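Fake fruit in a wicker basket keeps looking like a waiting room. How do you arrange it?

Home & Tables > Styling and display
Asked by hullness_porch, November 2020
Viewed 3095 times

Okay, so I got an oval wicker basket and a handful of artificial fruits and vegetables from Brumeo, and I cannot make them look like anything. I dump them in, I step back, and it looks like the table at the dentist's office. I take them out, put them in one by one, and it looks like the dentist's office but tidier.

The basket is pretty shallow with an open lattice rim, so whatever goes in shows through the sides. My table is white and there's nothing else on it. I have an orange, a bok choy (yes really, I loved it in the store), a yellow squash and something purple my sister swears is a sweet potato and I say is an eggplant. I don't want to buy a giant bag of extra fruit if I can help it. Also it all gets dusty really fast and I'm not sure how to wash it without the color coming off.

Do I need a liner? More pieces? A smaller basket? I'm open to anything except real fruit, we get fruit flies something awful.

frei_and_easy
Member, 1484 posts

I did this for years in a little rental cottage so I have opinions!

First thing, four pieces is fine. People think you need to fill a basket to the brim but a shallow oval one looks better a little under-filled, especially if the weave is nice and you want to see it. What kills it is spacing everything out evenly like eggs in a carton. Push things together so they touch, and leave one end of the basket bare.

Second, no liner. If you have that lattice edge, a cloth just hides the best part. I lined mine with a napkin once and it looked like a bread basket somebody forgot to put bread in. The only time I'd use one is if the basket is scratching your table, and then I'd put a bit of felt under it instead.

For dust, a soft dry paintbrush gets into the leaves. For washing, try one drop of dish soap in lukewarm water on a spot that doesn't show and see if your cloth picks up color. Don't soak anything, the foam-core kind drinks it up and goes lumpy. I ruined a very good pear that way — still mad about it.

tablesbyaccident
Member, 17 posts

just put a plant there

sisedico_kitchen
Member, 522 posts

Agree with most of what's been said, though I do think the order you put things in matters a lot and that's probably where you're getting stuck. I have nearly the same set on a white table (I got mine at the Sisedico outlet, in May I think) and I start over with it pretty often, so this is how I go about it.

1. Empty the basket completely. Shake it out over the sink too, the crumbs that live in a woven base are unbelievable.

2. Turn the basket so it isn't lined up square with the table. A small tilt is plenty. On a plain white table a basket set dead straight looks like it's waiting to be inspected, and I mean that in the nicest way.

3. Lay all the pieces out next to the basket before any of them go in, and look at the colors by themselves for a minute. I like the dark purple one near the green, and the orange off on its own until last. With the bok choy, notice that you really have two colors to work with, the pale stalk and the dark leaf, so decide now which end you want people to see.

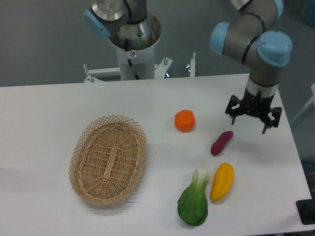
4. Bok choy goes in first, leaf toward the end you see when you walk into the room. Let the leaf rest up on the rim if it'll reach. It hides a lot of empty basket without you having to buy anything.

5. Long pieces next, the purple and the yellow. Cross them a little so one leans on the other. If they lie side by side you get a pair of shoes.

6. Orange last, tucked into whatever gap is left, and turn it so the little stem dimple shows. Without that it's basically a ball.

7. Walk away, make coffee, come back and look at it from the doorway. I nearly always end up moving the yellow one.

If it still looks skimpy after all that, add one thing, and make it small. A couple of walnuts or a fake lime. I wouldn't go to a smaller basket, you'd lose the breathing room and then you really are back at the dentist.

On the dust, I use a hair dryer on the cool setting outside on the step. It takes maybe a minute and it doesn't touch the paint at all.

And for what it's worth I'd call yours a sweet potato. Mine came with no label either and we've been arguing over it at my house ever since.

hullness_porch
(original poster)

Oh this is so helpful, thank you! I'd been lining the basket up exactly with the table edge the whole time and never even thought about it. Turned it, crossed the long ones, and it's already a hundred times better. The leaf doesn't quite stay up on the rim — would a little ball of tissue under it be cheating?

sisedico_kitchen
Member, 522 posts

Not cheating, I do it with a wine cork.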